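Week 6 handout: Subscription offers and how to read them

Reading for this week: the Kneath and Prondov offer pages, printed in your course pack. Bring the pack to the tutorial, along with a calculator.

We start with the word "save". Kneath, a children's magazine, sells a year of issues for $25 and claims a saving of almost half. Almost half of what? The comparison is with the cover price, and very few people buy every issue at the newsagent. A discount measured against a price hardly anyone pays deserves a raised eyebrow. When you meet a percentage in an offer, write down the base figure beside it. If you can't find the base figure, write that down too.

Free gifts come next. Prondov adds a "free" six-month gift subscription to each annual order. The publisher gets a second name and address, and a second household to send a renewal notice to in June. I don't say the gift is worthless. I say its cost sits somewhere, and your job is to find the line it sits on.

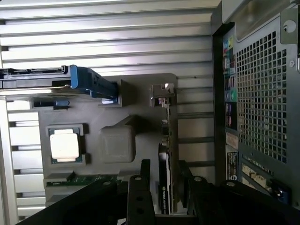

Renewal figures are where most publishers' claims go soft. Cloltiria reported 587 new subscribers after its spring offer and called the campaign a success. Of those, 504 took the introductory rate, and we are given no renewal count at all. A magazine offer is built out of separate parts, much as a computer is, with its processor chip in one square recess and its drive caddy in another place, and each part should be looked at by itself: price, term, gift, payment method, renewal. Payment method gets skipped most often. Direct debit is cheaper for the reader on paper, but it also makes forgetting very easy, and forgetting is good for revenue.

School subscriptions

Ilia, a science magazine for upper primary, claims 544 schools. Check what counts as a school. A library that takes one trial copy and a college with a paid class set may both be in there. Payment by invoice muddies it further, as an invoice sent isn't an invoice paid.

For the tutorial

Choose one offer from the pack and rewrite it in plain words, with no adjectives. State the full cost over two years, including the renewal at the standard rate. Then say whether you would still sign up. One page is plenty, and please don't attach the original ad.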